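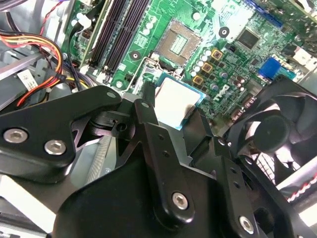
Photo: Melur Siregar

Fornden Estimates and Invoicing: a review after a season of real use

I've kept the books for my family's business, Pangaribuan Plumbing in Mamville, for longer than I'd like to put in print, and in that time I have tried just about every way there is to get an estimate out the door and a payment back in. Carbon pads, a spreadsheet my cousin built (bless him), and then several years with Kollia, which did the job but made me feel like I was filling out a tax form every time a customer wanted a new faucet. So when our subscription came up for renewal in August, I decided to give Fornden a proper try, and I've been living in it ever since.

Moving in took me most of an afternoon. I had 261 customers to bring over from Kollia, and the import page took my file without much fuss, though it did put every second phone number into the "fax" box, and I can't remember the last time one of our customers had a fax machine! I fixed those by hand with a pot of coffee and the radio on. If you have a bigger list than mine, I'd look at the column settings first and run a small test with a handful of names before you let it loose on everybody. 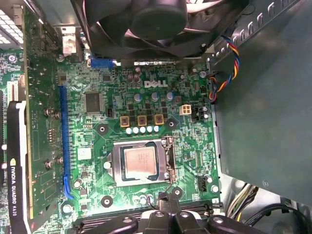 Writing estimates

Oh, I do love this part. You pick the customer, start typing, and it offers you lines you've used before along with the last price you charged. I can put together a bathroom estimate in 5 minutes while the customer is still on the phone telling me about her grandson. You can save whole groups of lines as a bundle (I have one for water heaters, one for a basic leak call, and one I named "Mrs. W kitchen" that I really should rename), and when the customer says yes, one click turns the estimate into a job and carries everything across.

What I miss is a good way to handle changes once the work has started. If Endang Liew, our lead plumber, opens up a wall and finds something ugly, I want to add to the estimate and have the customer approve just the new part. Fornden sends the whole thing again with a new number on it, and we've had a couple of confused calls over that. Kollia did this better, I have to give it that. 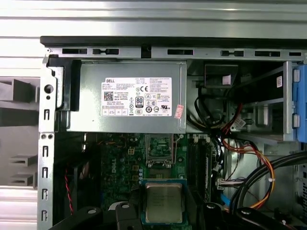
Desktop tower with the side panel off.

Endang has the app on his phone and he mostly gets along with it. He likes that he can log his hours from the truck and pick the job from a short list. He doesn't like that it signs him out after 60 minutes, and I hear about it! I went through every settings page I could find and there's no way to stretch that out.

Invoices and getting paid

Invoices look clean, the logo sits where it should, and customers can pay by card or bank transfer from the email itself. The reminders are polite, and you can rewrite them in your own words, so I did, and they sound a bit more like me now. Progress billing works too. I bill 40 percent up front on bigger jobs and Fornden keeps track of what's left without my having to keep a sticky note on the monitor.

Sending everything over to our accounting software at the end of the month is mostly smooth. Deposits come across as their own entries, which our accountant likes, but credits for returned parts have to be matched up one at a time. Set aside part of a morning for it. 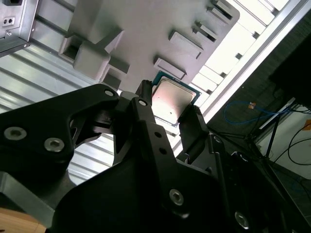 Price and support

We pay a bit less than we did with Kollia for the same number of people. I've written to the support folks over a dozen times by now, and the answers have been kind and usually came back the same day. The help articles are thinner than I'd like, and a few still show buttons that have since moved.

Would I go back? No, I'm staying put for at least another year. If you do a lot of mid-job changes, ask for the trial and test that piece hard before you sign. For a small shop that mostly writes estimates, does the work and wants to be paid for it, I'd happily recommend Fornden. And if anyone has found where they hid that sign-out setting, please leave me a comment, Endang would be so grateful.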